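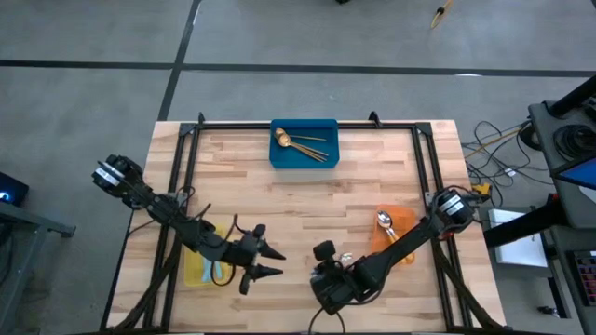

Gold cutlery in the blue tray, a silver spoon in the orange one.

Cutlery Sorting and Returns: Frequently Asked Questions

These are the questions we get most about cutlery rented from Flullcombe. If yours is missing, use the contact form and include your order number.

Do I have to sort the cutlery before I send it back?

Yes, by finish. Gold and silver need to be in separate trays. Forks, knives and spoons of the same finish can share a tray, and they don't have to face the same way. We do the final sort by type when the order comes in.

Why can't gold and silver travel together?

The gold finish is softer than the plain steel and picks up scratches from knife edges and fork tines. Most of the marks we see on gold pieces come from the trip back.

Which tray is for what?

Blue is for gold, orange is for silver. Yellow is for anything you want us to look at, such as a bent tine or a spot that won't come off. Every order ships with all three colors, even if you only rented one finish.

Can I use my own containers?

For the table, yes. For the return, please use ours. They fit the Plonance crates, and other bins usually leave the lid sitting up. A crate with the lid up can't be stacked.

Do I need to wash everything?

Rinse it and dry it. You don't need to run it through a dishwasher, and the gold pieces should never go in one. If food has dried on, soak the pieces in warm water for 5 minutes with a little Proltar or any mild dish soap. Don't use bleach or steel wool.

How do I set up a sorting table?

Any clear, flat surface at a comfortable height will do. Put the trays well apart, with the one you'll use most straight in front of you. Cutlery dropped in a hurry tends to land in whatever is closest, and if two trays are touching you'll be picking forks out of the wrong one. Blue goes in the middle for most orders – gold is what people rent most. Yellow and orange go out to the sides. 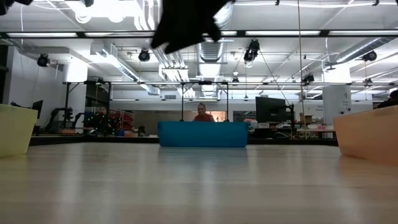

A customer wrote to tell us that she does it the other way around, with orange in the middle, as her events are nearly all silver and the gold is only for the head table. She also asked whether the yellow tray could stay in the crate until it was needed. Both are fine. Left or right doesn't matter to us either, as long as the colors hold the right finish when the crate is closed.

What if a piece is missing?

Check napkins, trash bags and the bottom of the sink first. If it still doesn't turn up, note it on the return slip. You have 2 days after the return to send us anything you find, and we won't charge for it.

Can I keep the Khosravi set longer than one weekend?

Yes. The longest rental is 90 days. Extensions have to be requested before the original return date – we may already have the set promised to another order.

Where do I drop off the crates?

At the side entrance, Unit 1103, until 5 p.m. Leave the return slip inside the crate on top of the trays, and don't tape it to the lid.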